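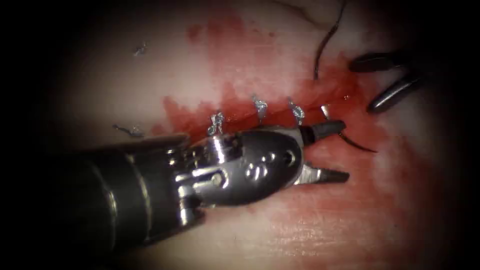

Sondell names new Chief Operating Officer

5 Apr 2018 — Sondell, which runs 12 outpatient and day treatment clinics, has appointed Jarlath Ní Mhurchú as Chief Operating Officer. The appointment takes effect in June.

Ní Mhurchú joins from Arnard, a provider of residential rehabilitation, where the post of regional operations director covered staffing, patient admissions and building works across the northern sites. Before that came a spell at Rezende, first in finance and later as head of clinic services.

At Sondell, the new Chief Operating Officer will be in charge of the day-to-day running of all clinics and will report to the Chief Executive. Clinic managers, the booking centre and the purchasing team will move into the operations department at the same time. Medical staff will continue to report to the Medical Director.

Early work will include the opening of 2 clinics now being fitted out, both of them on the Purkari site. Sondell expects to recruit 70 people for the new clinics, mostly nurses, therapists and reception staff. Posts will be advertised on the company's website and open to existing employees first.

"I started out working on clinic budgets, and I still like to know what a change on paper means for the person on the front desk," said Ní Mhurchú. "My first weeks will be spent visiting every clinic and talking to the teams. The Purkari opening dates stay as they are."

The role has been covered on an interim basis by the finance department, which will hand over its operations duties during June. Opening hours, contact numbers and existing appointments are not affected — patients do not need to do anything.

Media enquiries should be sent to the Sondell press office.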